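Denim day, finally

So October is when I pull all the denim out and decide what gets folded, what gets handed down and what goes back on the hook for another year. I used to do it on the bed, but the bedspread is slippery and everything slides, so now it's a table with a green cloth over it. Way better grip! I got the cloth from Clulletti, and I've never ironed it once.

Kid jeans first. I love the pull-on ones with the elastic waist, even if they're a pain to fold (that gathered part never wants to lie down).

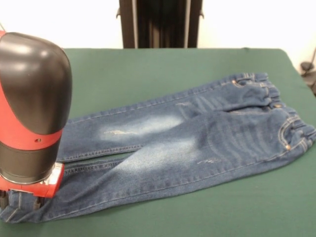 My trick, if you can call it that, is to lay one leg right next to the other, smooth from the waist to the hem, then fold in thirds. A stack of 4 fits in one of my Vevar bins. I tried rolling them last year and hated it, you can't tell the sizes apart.

Grown-up jeans are another story. I go one leg over the other, then pull the seat straight, and if there are creases across the thighs I just leave them. They come out when you wear them.

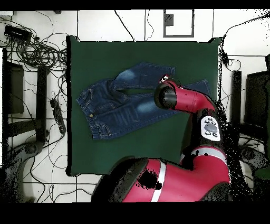 And then the jacket

Denim jackets are the worst thing in the whole closet to fold. The sleeves go everywhere, and the chest pockets with the pointed flaps make a lump no matter what I do.
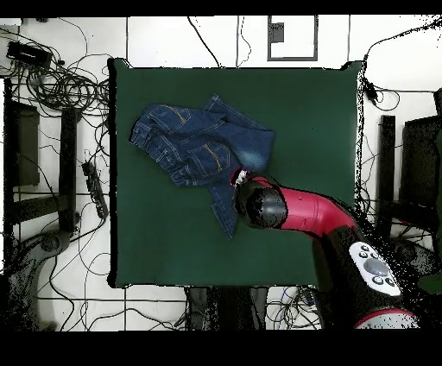
I do sleeves in, bottom up, and then I kind of press on it and hope. The good hangers from Tilaleo would solve this, but they're 67 bucks a set and I'm not there yet. Maybe after the holidays.

Next up is sweaters, and I'm already dreading it.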